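The long job of clearing a table

Guadalupe Orozco keeps the biggest table in her Domthorpe workshop bare. It is pale grey, it stands under the north window, and at seven each evening everything on it has to go somewhere else.

She started the rule in September, after she lost a set of hinge pins for most of a fortnight. They were under a seed catalogue. The catalogue was under a coat.

"I had 253 things on it," she says. "I wrote them all down as I put them away. I wanted to know how bad it was."

The list is still pinned up by the door. It runs to several sheets and includes a bread knife, two left gloves and a tin of polish bought for a chair she sold years ago. Much of it belonged to other people. The workshop is shared between four makers, and a large flat surface near the entrance is where anyone with full arms will put things down.

Ernő Virág mends clocks at the back of the building and was against the idea. His own bench is covered from end to end and he says he can find anything on it by touch. He also admits that a good deal of what was on the big table was his. He now has a shelf of his own, 10 feet long, and it was full by the end of the first month.

Apostolos Lambrakis, who makes picture mounts, took to it straight away. He needs a wide surface for cutting, and he used to spend the first part of each morning moving other people's work on to the floor. He cuts in the mornings now and is finished by noon. The afternoons go to whoever has written their name on the card.

The rules are on the same card. Wipe the top before you start. Anything wet goes on a tray. Cables are run off the side nearest the wall, where the sockets are, and never across the middle. Tools may stay out over lunch. Drinks go on the window sill.

A pale top shows every mark, and Orozco chose it for that. The old one was dark brown and stained with so many kinds of glue that a fresh spill went unnoticed until a sleeve stuck to it. She had the new top cut by Yusof, a small joinery firm in Estarstead, and fitted it over the original legs. It took six coats of paint and she was not pleased with the first four.

Cleaning it is dull work. She uses warm water with a little washing-up liquid, then a dry cloth. Pencil comes off with an ordinary rubber. Ink is harder, and there was one bad patch near the window end that had to be sanded back and painted again.

Evangelia Triantafyllou, the newest of the four, came from a shared studio in Lisau where every person had a fixed desk and kept to it. She binds books and was used to leaving a job out overnight under weights. Here she has had to learn to move a half-made book safely, so she built herself a set of flat boards with handles. Virág has since borrowed two of them for clock parts.

There are still lapses. A box of screws sat in one corner for three days last month and all four makers said it wasn't theirs. Orozco put it in the cupboard under the stairs, where unclaimed things are kept until spring. 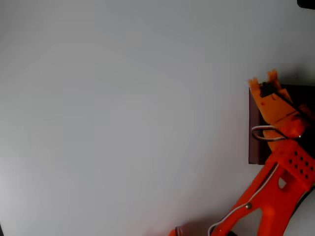

The cupboard is nearly full as well. Orozco plans to empty it before the weather turns warm, and she has asked the others to come and look through it first. Whatever is left will go to the repair stall at Domthorpe market, apart from the bread knife, which Lambrakis has been using to open parcels.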